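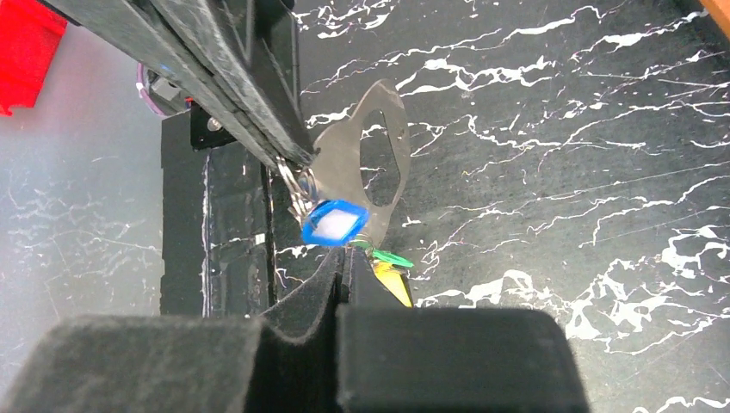
Wrist view, keychain held at the fingertips over the marble-pattern tabletop.

Datasets > Manipulation > Grisamero Pads > README

# Grisamero Pads: small-object handling clips

Hi! I'm Shaimaa Cherkaoui, and I put this set together while I was deciding whether to keep the Grisamero padded finger kit or send it back. (I kept it, more on that below.) The clips were useful to me, so I cleaned them up and wrote this card to go with them.

## What's in it

- 1,000 short clips from the wrist camera, most of them between 11 and 30 seconds
- one text label per clip, typed by me, so please forgive the spelling
- gripper opening and wrist pose for every time step
- a notes file where I grumble about particular clips

The objects are the kind of stuff that lives in a kitchen drawer. Keychains are the big group, and my favorite, because a split ring with a few plastic tags on it never hangs the same way twice. Flat metal bits are in there too, and they're a pain to pick up off a hard surface.

## About the kit

Grisamero sells the finger pads as a swap-on set. You get the pads, the screws, a strip of spare covering and a folded instruction sheet that is mostly drawings. I had the first pad on before my coffee got cold. The second one took most of an afternoon — I had it on backwards, and the sheet doesn't warn you.

What I like: the dark soft surface is quiet and doesn't glare back at the camera. Thin rings stay put much better than they did on the bare rubber fingers I used before, which came from Vamier and were fine for boxes and not much else.

What I don't like: the pads are chunky. On a close pick they fill the lower part of the picture, and a small thing can slip behind them just when you want to see it. I've marked those clips `hidden` in the labels, and almost 100 of them have it. Also, the covering picks up lint like crazy. I go over it with tape every morning and by lunch it's fuzzy again.

## How I recorded

I drove everything by hand with the Humico controller, no autopilot of any kind. If a pick failed I kept going and kept the clip. Failures are labeled `miss` or `drop`, and I'd love it if people used them instead of filtering them out first thing!

I started in April and did most of the work late in the day, so the light changes a fair bit across the set. I haven't corrected for it.

## Things to know before you train on it

- Labels name the main object only. A keychain is `keychain`, whatever is hanging from it.
- Tag colors are not labeled. I started doing it, got bored, and took them all out again.
- Gripper opening drifts a little after long sessions. Re-zero notes are in the notes file.
- Please split by session, not by clip. Neighboring clips look very much alike and your scores will flatter you.

## Thanks and contact

Abdel Hamid lent me the bench space and put up with the tape rolls everywhere. Found a wrong label? Open an issue with the clip number and I'll fix it in the next upload. Questions about the pads themselves should go to Grisamero — I only bought the kit, and I can't help with shipping or spare parts.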